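Sesard reporting line, workshop notebook
Dec 9, 2022
Subject: second reading of the season messages, Halliday stadium

Continued from the last entry, where I stopped at the categories. I now have the full export of the messages which spectators sent to the Sesard text line during Kotunard home games. It is 466 messages. Most are not about harassment. People write to us about blocked stairs, beer thrown from the upper seats, a lost child (found before our steward arrived), the toilets, the music. I keep them in the file, but they get the code X and I do not read them a second time.

After removing X there are 78 messages. These are touching, following, comments about the body, filming without asking, and exposing. I read all of them twice, the second time in mixed order so I do not remember my first code. In 70 of them I gave the same code both times. The other eight I discuss below, because the problem is in my codebook and I want to repair it before anybody else uses it.

Disagreements

Four of the eight are between "touching" and "crowding". Typical is a message from the north gate: "man behind me in line keeps pushing against me, I moved and he moved too." First reading I wrote crowding, since the gate was full. Second reading I wrote touching. I think the second reading is the right one. The sender says that she moved and he moved too, and this is the information which makes the difference. New rule: if the sender describes a change of place and the other person follows, code it as touching also when the gate is full.

Two are between "comment" and "threat". I don't have a good rule. One says "he told me he knows which bus I take." There is no bad word in it, and in my first reading I put comment. It should be threat. For the other one I really can't decide, so I marked it with a question mark and leave it for the group.

One is about filming. The sender reports friends of the man who were laughing and filming on their phones while he pulled a woman's jacket. I coded only the man. The codebook has one field for the person who does it and no field at all for the people who film and encourage. I would like to add a field "others present" with values: help, nothing, encourage, film. Please do not add it to the live form, only to our coding sheet. The form is already long for someone who is typing in a stand with cold hands.

The last one was my typing mistake.

Reply time

I said in May that the reply time is good. I must correct this. I calculated it from the automatic answer ("we got your message"), which goes out at once and naturally looks excellent. The time should be taken from the first answer of a human. I will do the calculation again when I get the steward log, which is still on paper in Dorkville. Until then please don't use the May number in any presentation.

Also for the log: stewards write "dealt with" very often. I can't code this. It can mean that the man was removed, or that somebody talked with him, or that the woman was given another seat. The last one bothers me. In several messages the sender has paid for her place and she is the one who loses it. I suggest three boxes on the steward sheet: reporter moved, other person moved, other person removed from the ground. And a line for free text.

Cards

The 1,000 small cards with the text number are finished except one box that stays here. I walked through the south stand with one in my hand to see from which places the phone signal works. Rows under the roof are weak. The toilets behind section C have no signal, and that is exactly where we put the most cards. Either we need a wall phone there, or the card must say where the nearest steward point is. I prefer the steward point, it costs only a new print.

Wording on the card: "If you feel unsafe" was understood by two testers as fire or a fight. I propose "If somebody bothers you, touches you or follows you, text us." It is longer, but nobody has to guess. Second sentence: "You do not have to give your name." Keep this on the front side. On the present card it is on the back, in gray. 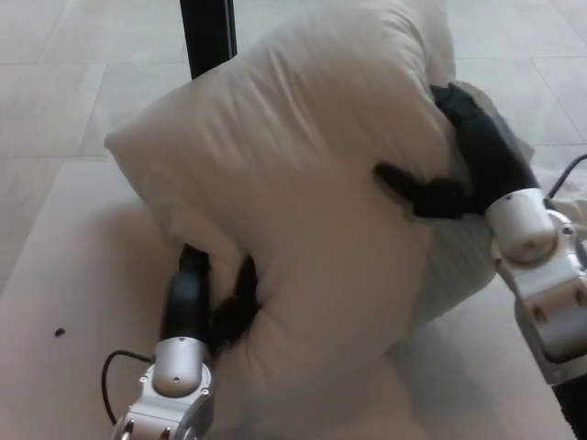 The quiet room next to first aid is the weakest part of our plan, in my opinion. At the moment the reporter sits on a metal chair with the door open, and the steward stands in front of her with the clipboard. I made a small sketch with both chairs at an angle and the door half closed, so there is a way out which is not behind the steward. People who are upset often like to hold something while they talk, so I also put a pillow on the list: a large one, plump, with a plain off-white cover like in the picture, soft enough that it gives in well when it is pressed. The cover must come off for washing, please check this before buying. Besides that we need water, tissues, a phone charger with several plugs, and a clock that the reporter can see. No club posters on the wall. One message said that she had to tell everything under a big poster of the team, and she did not feel that the room was on her side.

Steward training, first part

I tried the role cards on paper only. Card 3 is too easy, because the man stops when the steward says "sir". Change it so he laughs and says it was a joke. Then the steward must practice the next sentence, and this is the place where they usually become silent. My suggestion for the sentence: "It was not a joke for her. Please come with me." Short is better. In the stand nobody hears a long one.

Card 5 has the reporter crying. Please make a version in which she is calm, or even laughing a little. Several senders wrote that they were not believed as they looked too calm.

To do
Send the repaired codebook, version with "others present" field
Ask for the paper log from Dorkville
Code the question mark message together
New card text to the printer, only after the steward points are confirmed
Measure the quiet room door
Rewrite cards 3 and 5

The raw messages stay on the locked drive. I removed phone numbers and seat numbers from my working copy, but in two messages the story itself tells who it is, so do not read these aloud in the workshop.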